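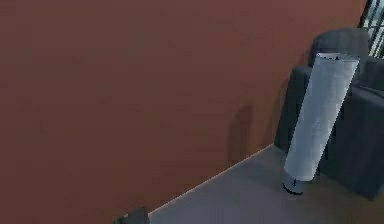

The room checks at Skelari went over to the automatic checker in July, and I've had enough people ask what I do all day now that I'm writing it down. My job title is scene reviewer. We make simulated living rooms and kitchens, and the customers use them to train and test household robots. Before a room goes out, someone has to look at it from a lot of different spots and say whether it's fit to use. Until this summer that someone was me or one of the other reviewers on second shift. If a tall gray-white cylinder was tilted over by an armchair, one of us opened the view, decided whether it was supposed to lean like that, and typed a note. Then we went on to the next view.

A full day was 100 views if the rooms were simple. You got fast at it. You also got a stiff neck and stopped seeing things after lunch.

The checker is called Prernent. It was bought in, and our tools group hooked it up to the room files. It looks at every object and asks a short set of questions. Is it touching something that can hold it up? Is it passing through something else? Is it on the list for this room? It goes through 1,000 views before I've finished my first cup of coffee, and it doesn't care what time it is. Anything it can't settle goes into a queue, and the queue comes to us.

So I see fewer views now and almost all of them are odd. Most of mine this week were sofas. A small thing on a seat cushion is supported as far as the checker is concerned, and it passes. It has no opinion on whether a person could tell what the thing is. I have one white boxy object that I have gone back to four times. It could be a little appliance or a toy, and from across the room I can't say which. A customer's robot is going to be told to pick it up by name, so that matters. I marked it for a sharper version.
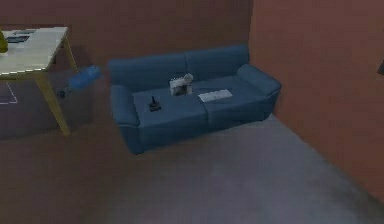
What changed for the people

There were nine reviewers on my shift and there are 5 now. I'm putting that near the top of this section because the company write-up put it near the bottom. No one was walked out. Two moved over to building rooms, one went to customer support, and one took the package and left. The ones who moved to building got a raise. The rest of us stayed at the same rate.

The old pay had a piece bonus on it. Past 90 views in a shift you got extra, and most of us planned on that money. With the queue there's no sense in counting views, as one can take a minute and the next can take half an hour, so the bonus went away. They folded part of it into the base. I worked it out on paper and I'm a little behind where I was, not by a lot. I would have liked to hear it from the lead before I saw it on the pay stub.

Training was one morning with a slide deck. That wasn't enough. For the first few weeks we were all marking the same kind of problem differently. One person would reject a view for paper lying at the front of a sofa seat and another would pass it because homes have paper in them. We ended up writing our own sheet, which we call Quaye after the conference room we wrote it in. It's three pages, and new people get it on day one.

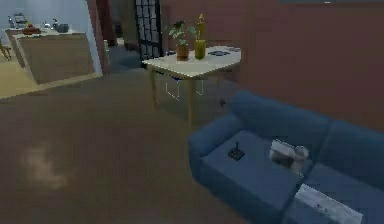 The sheet mostly says to go by what the customer asked for. If they want a lived-in room, clutter stays. If they want a clear seat, it goes back to the builders with a note. When the order doesn't say, you ask, and you don't guess on a Saturday just to empty the queue.

I do like the work better. I talk to the builders now, which I never did before, and my notes get read. One of them changed how the plants are potted across the whole Skundanix set. The days are slower and more tiring in a different way, since there are no easy views left in between to rest on.

They're talking about letting the checker close out part of the queue by itself next year. I've asked what that does to the shift and haven't had an answer yet.

Last updated: July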